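The washing-up will wait

27/05/2022

My sister-in-law, Sharon Were, has been promising me a robot since we were both young enough to believe her. She works for a small outfit called Kinell, over in Clundside, where they try to get machines to do the jobs people do while thinking about something else. Clear a table. Put the milk back. Pick up a mug.

I asked how the mug was going. She said it was going well, in the voice I use when the garage asks how the car has been.

A good deal of it, I learned, takes place in simulation. You build a kitchen inside a computer, put a gripper in it and let it practise, and it can drop things all night without anyone reaching for the dustpan. This strikes me as a fair arrangement. I'd have liked the same terms when I worked the canteen at Dudek, where I was docked for 46 side plates in my first April and I still say the trolley was at fault.

What I hadn't grasped is how much there is to know about a mug. You can take it by the handle, if you can find the handle. You can pinch the rim, with one finger in and one finger out, as my husband does with six at a time (he has been asked to stop). You can go round the body, which is fine until it's full. Sharon's colleague Wekesa Simiyu keeps a tally on the whiteboard, and when I visited it stood at 1073 tries on the one task. The best week so far was 83 in every hundred. I said that sounded good. He asked how I'd feel about a waiter with that record, and I thought of several I have tipped.

Then there's the matter of the real kitchen. Mine has a worktop that nothing has ever been able to see clearly, including me, and a drawer that opens only if you lift it and swear. A machine that has learned on tidy pretend stone is going to meet my butter dish and want a sit down.

So, can they do the chores yet? Some of them, slowly, if you put everything where they expect it, by which time you might as well have done the chore. Ilse Hamann, who runs the place, told me 90 seconds a mug is nothing to be ashamed of. I've lived with teenagers, so I agree with her. Ninety seconds would be a miracle.

I've put my name down for a trial anyway. Sharon says not to clear a cupboard just yet. She did send me one of their pretend kitchens to look at, and I must say the worktop is far nicer than mine.
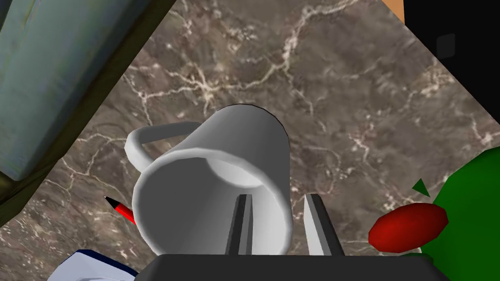
One white mug, two fingers, and a lot of very brown marble.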